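Lakard Automation: Purchasing FAQ
Last revised September 21, 2022

What does the quoted price cover?
The arm, controller, wrist plate and one parallel gripper. Finger pads, guarding, rails and cabling are quoted as separate lines. Delivery is charged by distance.

Should the gripper go on the same order as the arm?
If the parts to be handled are already known, order both together. If they are still changing, order the arm first and reserve the gripper budget. Reservations are held for 100 days.

How much should be set aside for spares?
Plan on 20 per cent of the gripper price in the first year. Most of it goes on finger pads and wrist cables.

What floor space is needed?
The standard base plate measures 816 mm by 533 mm. Reach and guarding come on top of that and depend on the cell layout.

Is training included?
One day on site. Further days are listed on the Nirner rate sheet.

Can a cell be leased?
Leases start in April and run for whole years. Consumables are excluded.

Comments

Satish Mudaliar: Does the spares figure assume one shift or two?

Rima Hattar: One. We run two and used up our pad budget by the summer.

Tarek Dabbas: The base plate size should be on the quotation as well. Ours had to be asked for.

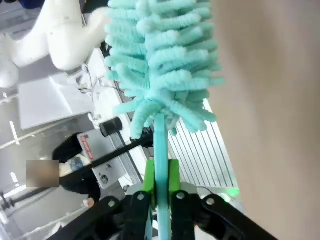

Can finger pads be reordered without buying the whole gripper?
Pads are sold in pairs under their own part number, and the screws are ordered separately.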